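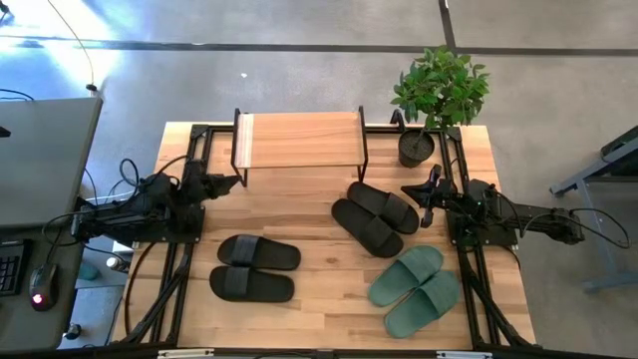

A slide is a backless, open-toed or closed-toed shoe with a single wide band across the front of the foot. It has no heel strap, laces or buckle in its simplest form and is put on by sliding the foot forward. Slides are worn as house slippers, in locker rooms, at pools and for short trips outdoors.

Construction

Many slides are molded in one piece from a foam such as EVA. Others have a separate strap glued or stitched to the sole. The footbed is usually shaped to the foot, with a shallow dip at the heel and a low rim. Straps may be plain, perforated or grooved. 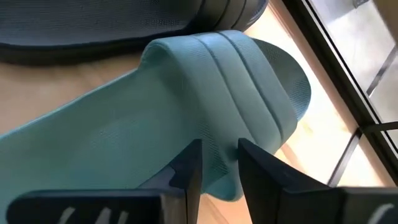

Teal slide with two recessed grooves across the strap

Sole thickness varies widely. House slides sold under the Garside name in the 2,000 series have a sole 40 mm thick, while the older Draso pool slide measures 10 mm at the toe. Thick soles became common in indoor footwear after the July trade shows, according to the footwear writer Imogen Rudd.

Storage

Slides are normally kept in pairs near a door, on the floor, on a rack or on a low shelf. Pairs are set side by side with the toes pointing the same way. Foam slides should be kept away from heaters, as the material can shrink.
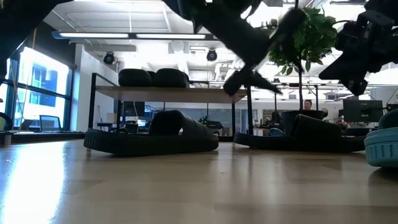
Black slides with thick soles, the nearer one on its side

Care

Molded slides can be rinsed with cool water and mild soap, then air dried.

See also: Clog, Flip-flop, Mule (shoe)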